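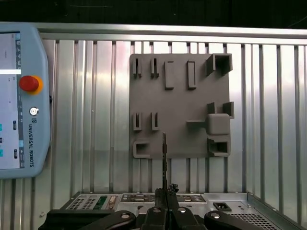
The grey fixture board, with the rod in the gripper and the stop button off to the left.

Opinion > Robots > Methods
By Vittoria Gentile, 2022-08-07
181 shares | 2 comments

The Vuvix paper says its robot learned to put pegs in sockets with 90 per cent success. I believe it. I also read the appendix, where the team at Tremville admits to 2379 tries on one board, bolted in one spot.

My car parks beautifully in my own garage – I wouldn't publish on it. Gualtiero Sartori calls the method general. Fine: move the board a hand's width, run it again and print that number first, even if it's ugly.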